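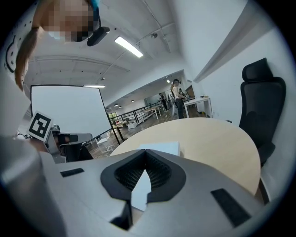
La table ronde de la mezzanine, une petite boîte blanche posée dessus, pince en main.

Accueil > Brirkenance > Qui sommes-nous
Temps de lecture : 2 min

Moi c'est Sandra Bellamy, et j'ai commencé chez Brirkenance à l'emballage, bien avant qu'on parle de robots dans la maison. On prépare des coffrets et des petits colis pour des marques comme Ramel — 25 personnes, un atelier, et un étage où on se marche un peu dessus les jours de formation !

L'automatisation est arrivée avec Pillo, notre cellule de mise en boîte. J'avoue que j'ai mal dormi la semaine de l'annonce. Je me voyais déjà expliquer à mes enfants qu'une machine pliait les rabats plus vite que maman (elle les plie plus vite, d'ailleurs). Et puis Joanne Haslam, qui dirige l'atelier, est venue nous demander quels gestes on voulait lui laisser. On a donné les cartons du bas, ceux qui cassent le dos, et on a gardé les finitions, les rubans et les commandes bizarres.

Depuis, six d'entre nous passent une partie de leur temps à montrer les gestes, pince en main, caméra sur la tête. Prendre une boîte, la reposer, recommencer. C'est plus fatigant qu'on ne croit, surtout pour la nuque, et Hui-mei Mak a obtenu qu'on tourne toutes les 57 minutes (ne me demandez pas pourquoi pas une heure, c'est sorti comme ça de la réunion).

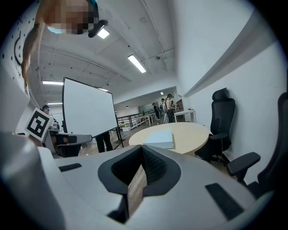
Est-ce que des postes ont été supprimés avec l'arrivée de Pillo ?
Aucun poste n'a été supprimé, mais deux ont changé de nom et d'horaires, et l'équipe du soir a été réduite avec des passages en journée.

Tout n'est pas rose pour autant. Dulce Manríquez regrette le soir, elle aimait bien le calme et la radio. Chelsea Dobson, elle, est passée de la ligne au réglage et ne reviendrait en arrière pour rien au monde ! Moi je fais moitié finitions, moitié accueil des nouveaux, et je continue de vérifier les coffrets Bickerstaff à la main — ceux-là, je ne les laisse à personne.

Si vous voulez passer nous voir, écrivez à l'atelier, on fait visiter en novembre.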